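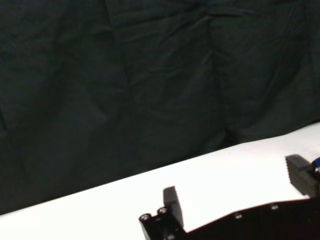

quillback
Black cloth behind a white table is the best setup going, and I'll defend it to the end. Everything pops! But iron it first. Creases pick up light from the side and then you're fixing them for an hour.

Flerka
Disagree on the ironing, quillback. Mine lives in a ball under the desk and the wrinkles go soft once you pull the cloth back a bit. I shot 100 little things for my shop that way and no buyer has ever mentioned it.

tablefan8
OK, bottles, because this is where I get excited. Clear plastic on a white top is such a fun problem. The red cap and the red on the label do half the work for you, and the water gives you those little glints near the shoulder.

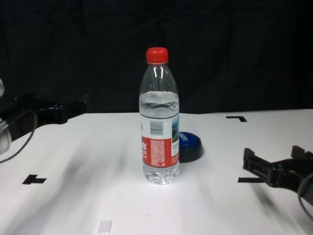
I like leaving a second round thing nearby too, a dark blue lid for instance, so the eye has somewhere to go. And black tape on the tabletop for marks! Put the bottle back in the same spot every time — huge time saver.

quillback
Tape, yes. Lid, no. One thing on the table, please.

tablefan8
Ha, we will never agree on this. Try it once with the lid behind the bottle and a little to one side.

Flerka
Which tape? The cheap stuff left gunk on my white top and I scrubbed until 4 in the morning.

tablefan8
Cloth tape. Peel it slowly, then warm water and a drop of dish soap. Go easy on the scrubbing or you'll get a dull patch.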